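The Case for the Small Set: Loose Parts, Plain Boards and the Provision of Play

Published by the Zovcombe Centre for Early Learning, Jul 31, 2025

Those responsible for equipping rooms for young children have, over many years, come to measure the quality of provision by its volume. Catalogues encourage the habit. A set of 100 shapes is offered beside a set of 200, the larger at a modest extra charge, and the purchaser who must account for each pound will naturally choose the one that appears to give more. It is the view of this Centre that the practice deserves to be questioned, and that a few well-made shapes on a plain surface will generally serve a child better than a full tub.

The argument is not a new one. Teachers of an earlier generation worked with very little and were often skilled at making it go a long way. What has changed is the cost of plastic goods, which has fallen so far that restraint is no longer forced upon anyone and must be chosen. In June the Centre completed an inventory of its three rooms at Zovcombe. One tub in the youngest children's room was found to hold 219 loose pieces from several sets, of differing scale, and in a number of cases no longer identifiable as belonging to anything. The tub had been in daily use. Staff reported that it was most often tipped out, walked through and swept up.

It would be wrong to say that tipping out has no value. Children under 3 learn a good deal from emptying and filling, and a room should allow for it. The difficulty arises when tipping out is the only thing a material invites. A child confronted with a heap does not readily see a star in it, or a cylinder. The shapes lie over one another, and the eye has nowhere to settle.

What a Set Should Contain

The Centre's position is that a working set should be small enough to be laid out in full, with space between the pieces. It should include forms that differ plainly from one another, such as the cube, the cylinder, the triangular and the hexagonal prism. We would add one or two shapes that have a common name in the home. The heart and the star are sometimes dismissed by purists as decorative. We do not share that opinion. A child who can already say "star" has a way into the conversation, and the adult may build upon it.

Repetition within the set matters as much as variety. Where the same form appears in two colours, or two forms share one colour, the child is given a question without a word being spoken. The star may be put with the other star, or it may be put with the cylinder of its own colour. Both answers are sound. A set in which every red piece is a cube and every yellow piece a heart closes that question before it can be asked, and several otherwise respectable products suffer from exactly this fault.

Texture is too often overlooked. Highly polished pieces slide and are difficult for small hands to stand upright. A fine roughness on the surface helps with grip, and it also offers the fingers something to report. We would ask suppliers to consider it a feature of the goods and to mention it in their literature.

The Surface Beneath

Less attention still is paid to what the shapes are placed upon. A carpet swallows them and a patterned mat competes with them. The Centre has for some time recommended an ordinary wooden board, of the kind sold for kitchens, as the best and cheapest ground for this work. It has an edge, which tells the child where the activity is. It is pale enough for strong colours to stand out. It can be lifted and carried to a table by an adult, or put away on a shelf with its pieces in a bag.

Boards made up of joined strips are particularly suitable. The slight change of tone from one strip to the next gives faint lines across the surface, and older children will often begin to place pieces along them of their own accord. Small marks in the wood do no harm and need not be a reason for replacement, provided that the surface is smooth and free from splinters.

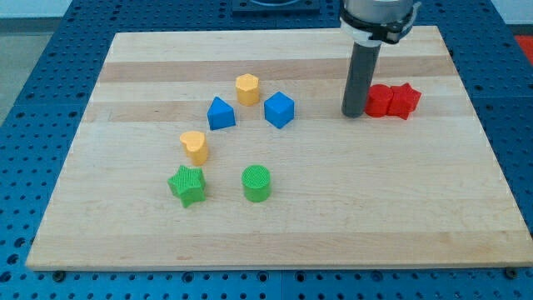
On Arrangement

Eight pieces are sufficient for a first layout. They should not be set in rows. A row suggests that the task has been done already, and many children will decline to disturb it. A loose scattering, with some pieces standing alone and perhaps a pair left touching, invites a hand to move something. The red star beside the red cylinder makes a small group, and the yellow heart, placed well away from them, makes a different sort of claim on the attention.

The adult should then wait. We regard this as the hardest part of the practice and the one most in need of support from managers, who may mistake a quiet adult for an idle one.

Objections

Two objections are commonly put to us. The first is that a small set leads to quarrels. The experience of our sister nursery at Dalisay suggests that quarrels do occur, chiefly in the opening days, and that a second board with a second small set settles most of them. Two boards of this kind still take up less room than one tub.

The second objection is that parents, when visiting, expect to see plentiful shelves. This is a fair observation and a matter of some commercial weight. We can only reply that a setting should be willing to explain itself. At Dalisay a short notice beside the board has proved adequate for the purpose.

Recommendations

The Centre asks that settings in the Skarkari partnership refrain from buying further bulk sets until existing stock has been sorted. Mixed tubs should be separated by scale, and incomplete or damaged pieces withdrawn. Each room should hold at least one plain board for every small set in use. Requests for shared purchasing may be sent through the Gokesico supply scheme, which accepts orders for single shapes as well as full boxes.

Stock that is sound but surplus should be stored and rotated, and need not be thrown away. The tub at Zovcombe has since been divided among several bags, of which one is brought out at a time.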